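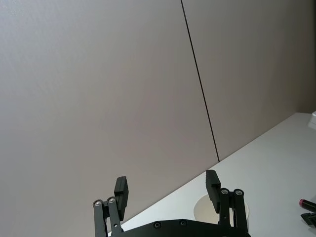
September 16, 2019 - bench notes, Fostside student manipulation project

Reset the table after the last group. Task set for this term stays as agreed in June: small household items, one arm grasps, the other assists. Haruto Tanabe wrote the scoring sheet; I am only checking that it can be run by students in a 90 minute block.

Camera mounts first. Torqued the bracket screws on both arms, then re-ran the hand-eye calibration with 30 poses per arm. Left came out clean. Right needed a second run; 3 poses near the joint limit were throwing the fit, so I dropped them and added new ones closer to the table. Old files are in the Jernedard folder under "stale". Do not load them.

Gripper opening: the students' script commands full open before every approach. Fine for the cup, wasteful for the pen. Kimie Takeda wants a per-object pre-grasp width in the config. Agreed, but the default stays at full open until all teams have merged.

Table height in the config was still the value from the Hoshino bench. Corrected. Anyone with a local copy should pull before the next session. 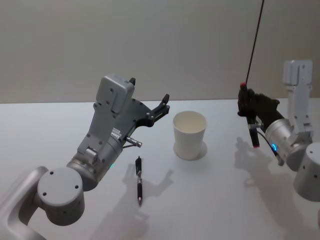
Can a team run both arms from one script?

Only through the shared scheduler. Two independent scripts will each hold a stale position for the other arm, and the collision check then works on bad data. Start the scheduler first, then register left and right in that order.

Other items:

- Approach speed capped at 30 percent for student accounts. Staff accounts unchanged.
- Log names now carry the team code. Vustholm team has been saving over its own logs - told them, they have a backup.
- Force threshold on close is still one value for everything. Too high for thin-walled cups. Needs a number from Haruto.
- Scoring sheet has 32 rows and will not fit one printed page. Split by arm or drop the comment column.

Open: repeat the right arm calibration after a full warm-up and compare with today's file. Kimie has the bench next and will log the result under this entry.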